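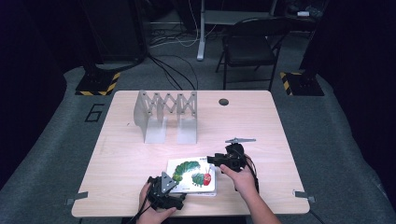

Figure 3. Gray metal folding lattice with three upright panels, on a light wood-grain table.

4.2 Who got help first, and how they heard about it

I went into the Skeldale interviews expecting people to talk about money. We had 55 households on our list, all of them on the low streets between the river and the Plarnent rail yard, and I had a whole page of questions ready about insurance and repair bills. What people wanted to talk about was the phone calls. Who rang them, who didn't, and how long they sat upstairs with the power out before they knew whether a boat was coming.

The county did have an alert system. It sent a text to every registered number when the river passed the second marker, and the log shows it went out on time. But 17 of our households told us they never got it, and when Ottó Vida and I checked those numbers against the register, most of them were old landlines (a text to a landline goes nowhere, of course, and the system still marks it as sent). I found this pretty maddening, and so did the people we told.

So word got around in other ways. On Juhász Street it mostly came from the bakery, which opens at four in the morning and has a clear view of the bridge. One woman there told me, "I don't read the county messages, I look at whether the bakery lights are on." In the Fleveck apartments it went by stairwell – somebody on the ground floor saw water in the yard and knocked all the way up. We coded both of these as neighbor contact, though I still go back and forth on that. Norbert Fülöp thinks the bakery should count as a business contact, and the totals in Table 2 shift a little if you do it his way.

Relief payments followed much the same lines. The emergency grant was a flat 400 per household, and the form was short, but you had to pick it up in person at the town hall for the first 14 days. People who had already been talking to their neighbors knew this by the first afternoon. The others found out when the line was out the door, or later still. Three of the households we spoke to in June hadn't applied at all, and one man thought the grant was a loan!

I don't want to lean too hard on this. We only talked to people who had moved back, and the families who left for good may well tell it differently. Wellington Toledo is trying to reach some of them through the school transfer lists, which is slow going. We also came in after the mayor's second visit, when tempers had cooled a bit, and a few people were plainly tired of being asked.

What the council changed in its alert rules after our first report is covered in Section 4.3, along with the two complaints that were still open when we finished the fieldwork.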